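Chapter 4
Storage and Shared Furniture in the Open-Plan Office
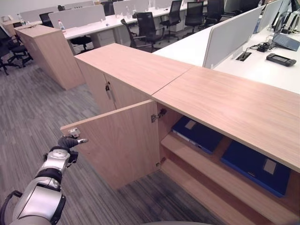 An office that is open to view depends heavily on furniture that can be closed. When walls are removed, the cabinets, drawer units, and shelves that remain must hold the records, supplies, and personal items that once stood in separate rooms. They must also help to mark where one working area ends and another begins. The choice and care of this furniture is a regular duty of office administration, and it is the subject of this chapter.

Students who have completed Chapter 3 will be familiar with the planning of desks and seating. The present chapter assumes that the desks are already in place and asks what should stand between and beneath them. It considers low cabinets, tall cabinets, and drawer pedestals in turn, and then takes up the arrangement of their contents. The final section deals with inspection and minor repair.

Learning Objectives

After studying this chapter, the student should be able to:

Name the main types of office storage and state the usual purpose of each.
Select a suitable location for a cabinet with regard to door swing and aisle space.
Arrange binders and files so that labels can be read without moving other items.
Carry out a routine inspection of doors, hinges, handles, and shelves.
Prepare a written storage plan for a small department.

Key Terms

Active record: a document that is consulted in the course of current work.
Clear swing: the floor area that must be kept free so that a door can open fully.
Credenza: a low cabinet whose top may be used as a work or display surface.
Pedestal: a narrow unit of drawers, placed under or beside a desk.
Retention period: the length of time for which a record must be kept.

4.1 The Purpose of Shared Storage

Storage in an office may be personal or shared. Personal storage serves one employee and is normally found within reach of the chair. A drawer pedestal under the desk is the most common form. Shared storage serves a group and should be placed where every member of the group can reach it without disturbing a colleague.

The distinction affects more than location. The contents of a personal drawer may be arranged as its user prefers, but the contents of a shared cabinet must follow an order that all users understand. A binder returned to the wrong shelf costs its user no time at all. The cost falls on the next person, who may search several cabinets before finding it. For this reason each shared cabinet should have a posted list of contents and one employee assigned to keep that list current.

Case Study: The Trundstead Office

Trundstead, a regional supplier of building materials, moved its accounts and purchasing staff to a single open floor in May. The new floor provided 35 desks. Before the move, records had been kept in five separate rooms, each with its own filing habits. A survey carried out by the administration department listed 288 binders, of which nearly 100 had passed their retention period and were approved for disposal.

The remaining binders were divided between two groups of cabinets. Active records were assigned to low cabinets along the main aisle, and older records to tall cabinets at the end of the floor. The purchasing staff asked that supplier catalogs also be kept in the low cabinets. The request was granted in part: the Cusi and Guven catalogs, which were consulted daily, were given a shelf of their own, and the others were placed with the older records.

The case will be taken up again in Section 4.4, where the student will be asked to judge whether this division was sound.

4.2 Low Cabinets

The low cabinet, or credenza, is well suited to the open-plan office. It does not block light or conversation, and its top provides a surface for sorting papers. Several units of equal height may be placed side by side to form a continuous run. Where this is done, the tops should be level and the seams between them tight, so that papers and small objects do not fall into the gap.

Most low cabinets have hinged doors. A hinged door gives a full view of the shelves when open, but it requires clear swing in front of the cabinet. Chairs are the most frequent obstacle. A chair on casters seldom stays where the floor plan shows it, and the planner should allow for the space that chairs occupy during an ordinary working day.

Binders may be stored upright or flat. Upright storage is preferred for sets that are in frequent use, as any one binder can be withdrawn without lifting another. Flat storage is acceptable where the shelf is too low for upright binders or where only a few are kept. In either case, labels should face the door opening. A label that can be read only after the binder has been removed is of little use.

The height of an interior shelf should be settled before the cabinet is filled. Many shelves rest on movable supports, and changing their position later means emptying the cabinet. The Trilby storage worksheet, reprinted at the end of this chapter, provides space to record the shelf height and contents of each unit.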